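Notebook, Flolex handheld kit, trial entry
7/20/18

Picking up where Nesma left off, with a fresh coffee and rather more patience than I had in February, when we looked at the Uysal set and sent it back after 3 days. The Flolex grippers are nicer in the hand than I expected (lighter at the wrist, and my thumb didn't ache by lunch!). Driss did most of the vanity table work and says the same, though he'd like a softer spring on the left one.

The small stuff is where I want us to be fussy. Big boxes tell you nothing about a gripper, and the quote from Lukow is for 8 pairs, so we had better be sure about round tops, shallow lids and anything that likes to roll. Green light on the marker cube before you start, please, both hands. I forgot once and had to do the whole run over.

Still to ask Lukow: are spare finger pads included, and is the price the same if we take five pairs now and the rest later? Ghizlane would like 200 runs on the vanity before we sign anything, which seems fair to me, and Brahim has kindly offered to take over from Driss when his shoulders give out. 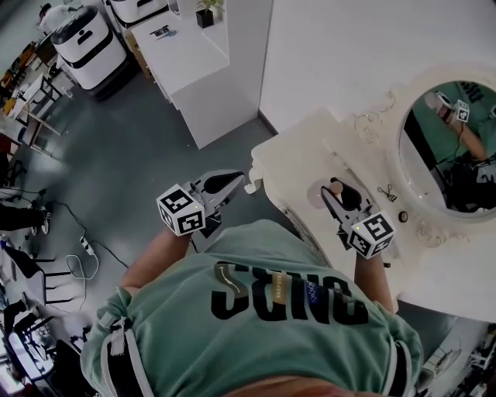
I'll write to Lukow tonight and paste the answer in under this entry.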